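Numbering things so that other people can find them
Notes for the lunchtime talk, Banness, 9 July 2019

Wait for the sandwiches to settle. Thank Mercedes for the room. Do not mention the projector.

Start with the parish magazine. For 62 years the Banness archive kept every issue in date order, and every issue was called "Magazine". If you wanted the one with the flood in it you asked Ruairi Nisbet. When Ruairi went to Portugal for a fortnight, the flood had to wait.

Say who I am. I spent nine years cataloguing things for the Horrocks collection, which is letters, seed packets and a regrettable amount of string. I'm not a trained librarian and it shows in the early boxes.

First point: a number is a promise. Once you have written 4 on something you've told a stranger there's a 1, a 2 and a 3, and that they'll be somewhere sensible. People get quite upset if there isn't a 3. I once left out a 17 by accident and had letters about it until October.

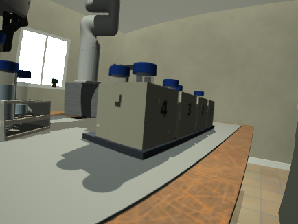 Number 4 at the near end of the row.

Pause. Ask who numbers from the left. Hands. Ask who numbers from the door. Hands, and usually some muttering. Ask who numbers from wherever they happened to be standing. (Anas will put his hand up. Let him.)

The point about direction: it doesn't matter which end you begin from as long as you write it down, and you won't write it down, so begin from the door. At Horrocks we had two rooms, each numbered by a different person with strong feelings, and they met in the corridor at a cupboard which was both 12 and 1. It stayed that way for three years. New starters were shown it on their first morning.

Second point: don't put meaning in the number. The temptation is terrible. You think, I'll have the first digit be the decade and the second be the colour of the folder, and by teatime you've invented Lostik.

Explain Lostik for those who never had to use it. It was our own scheme, named after the biscuit tin the index cards lived in. Every code had seven parts. Part five was the condition of the item, so each time something got a bit tattier it had to be renumbered, and each renumbering meant handling it, which made it tattier. Jessie Lennox worked this out in her second week and was kind enough to tell me in private. 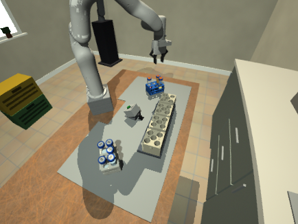
Labels are a separate argument from numbers, and I'd like to keep them apart, though the handout fails to. A number tells you where a thing lives. A label tells you what it is, and it will be wrong within ten years, because somebody will have put the christening photographs in "Drains, misc." Most of the trouble comes from holders of any sort, by which I mean a shoebox, a ring binder, a blue tube rack on a table like the one here. Do you label the holder or the thing it holds? Both, if you can bear it. If you can only bear one, label the thing, as holders get borrowed. I have lost four ring binders to the choir and I know exactly which alto.

Don't name the alto.

Third point: leave gaps. We filed the Janier letters one after another, 1 to 300, no spaces, and I was very proud. Then the family found another suitcase. You can't get a suitcase of letters between 41 and 42 without using letters of the alphabet, and after that brackets, and there is at present a real item in a real box called 41c(ii)bis. I apologise to it when I go past.

Somebody always says at this stage that a computer does all this now. Agree with them. The computer will find you 41c(ii)bis in under a second, and then you'll go to the shelf and it won't be there, and the computer will take no further interest.

Drink some water.

Fourth point, the one they'll have come for if they came for anything: write big, and write on the side people will see. Not the lid. Lids move about. I've opened a box marked "Wills" and found bunting. Plain figures, black, one per box, on the side that faces whoever is walking past.

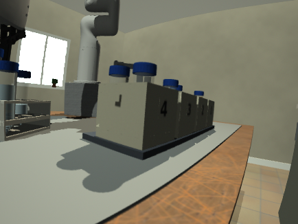
I-hsuan Tsai wrote after the spring version of this talk to say that large numbers are all very well, but in her reading room the regulars go by the coffee stain on the third shelf and have never once looked at a label, and what did I propose to do about that? I propose to catalogue the stain. She has since sent me its dimensions.

If time is short, skip to the handout. If time is long, tell the one about the bishop's umbrella, but leave out the second umbrella, as it confused people in the spring.

Questions. The man at the front will ask about acid-free tissue. Yes, it's worth the money. No, kitchen roll isn't the same.

Collect the spare handouts on the way out, and the pens.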